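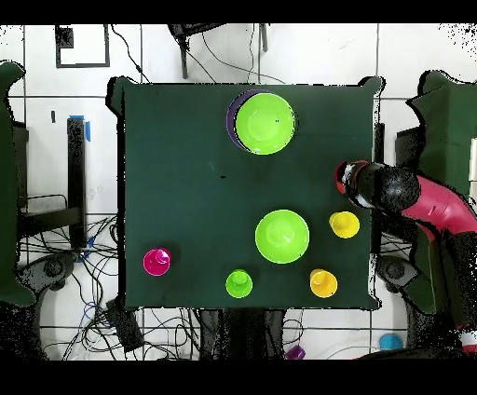

I've been to Brustville twice now, and both times I did the old town wrong. The first visit I bought the walking map at the ferry office, followed the 6 stops in order and was back on the boat by four, sunburnt and fairly pleased with myself. I couldn't have told you a thing about the place except that the citadel has 200 steps.

So when I went back in February I left the map in my bag (Murray McKinnon, who I travel with, sulked until lunch) and we just wandered down through Pliretti, the old tanners' quarter below the wall. What a difference! There's washing strung over the lanes, a bakery with no sign and a tiny chapel that the brochure skips because it's only open when Valbona Bošković is home with the key. She let us in and talked for an hour about the flood of 851, which she seems to take personally.

My gripe is with the new plan to run everyone along one marked route from the harbour to the Gedus gate, with coloured lines painted on the paving. I get it, people do get lost. I got lost behind the Grgić mill and had to ask a boy on a bike. But a painted line tells you where to look and, worse, when you've finished looking, and then 50 people are standing in front of the same doorway while the next lane over is empty.

Put up a few decent signs at the harbour, fix the handrail on the citadel stairs and leave the rest alone, I say. Murray still reckons we should've done the stops in order. He can go with the line. I'll be at the bakery.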